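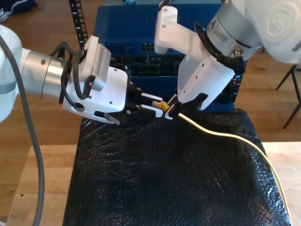

8/31/19 Hillau survey, second pass

Reread the Stito poll on the Hillau council vote before anyone quotes it again. Headline in the Prosier was "Town turns against newcomers." The number under it is 34 percent saying local culture is "under threat." So most people didn't say that. The paper doesn't mention it.

Sample is 400. Fine for a town that size if it was drawn properly, and I can't find how it was drawn. The methods note says "residents contacted by phone and online" and stops there. No split between the two. Rianne wrote to Stito and got the same sentence back with a thank you.

Question wording, copied from their PDF:
"Given recent changes, do you feel our local culture is under threat?"

Which changes? The question before it was about crime, so people came in already thinking about break-ins. I'd like to see it asked cold, and without "given recent changes."

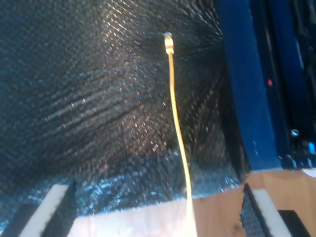 Yellow cable on the black mat.

Hooman Parsa thinks I'm being too hard on it. His point is that the Naseri list gained 2 seats in December, so the mood is there whatever the poll says. Maybe. Naseri also campaigned on the bus cuts and the pool closing, and I haven't seen anything that pulls those apart from the culture talk. Two seats on a low turnout could be the buses.

Also checked the quote everyone uses from the mayor ("there is no single Hillau way of life"). Found the full speech. The next sentence is about the river villages and the old mill district having separate festivals, nothing to do with migration. Both sides drop it. The Naseri leaflet puts a period where the speech has a comma.

Not convinced by the other camp either. Their open letter says the town is "more united than ever" and cites no source at all.
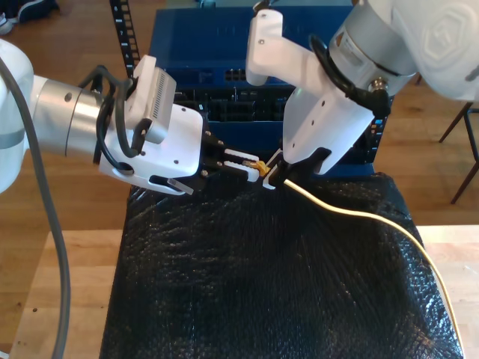

Two arms, yellow plug at the left gripper.

To do
- Rerun the question in 3 wordings, order shuffled, crime item last
- Rianne De Bruijn to try Stito once more for the raw tables
- Ask Hooman where his turnout figure comes from, mine is lower
- Don't use the 34 in the draft until we know the phone/online split

Rianne wants a chart for the front page of the write-up. Of what? Leaving that open.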